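**Floor coatings: revised cure schedule for the Mevham building**

The second coat of Flumix sealer goes down in the east corridor in March 2026. The product is a two-part water-based epoxy. Once mixed, it has to be on the floor within 16 minutes, so mix small batches and do not thin a batch that has started to thicken.

The corridor measures 334 square feet. Last November's coat failed at the Kolář stairwell end, where the slab had been patched and the patch was sealed too early. Svatopluk Šindelář has since taken moisture readings along the full length, and the patch now matches the slab on either side of it. The old coat there has been ground back to bare concrete.

Working order:

1. Vacuum, then damp mop with plain water. No detergent.
2. Tape the door thresholds.
3. Roll from the stairwell toward the loading door, keeping a wet edge.
4. Pull the tape while the coat is still soft.

Foot traffic is allowed after 2 days. Carts and pallet jacks stay off until 196 hours have passed.
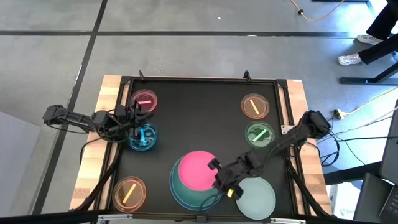
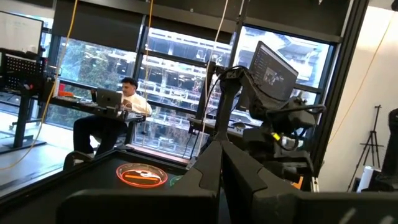
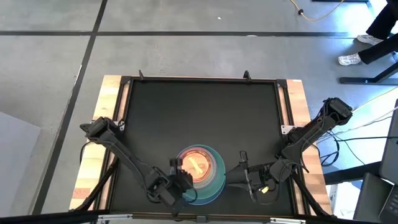

Deliveries from Dosmont will use the north door during the cure. The north door ramp is narrower, so full-width pallets need to be split on the truck. Drivers have the revised gate code.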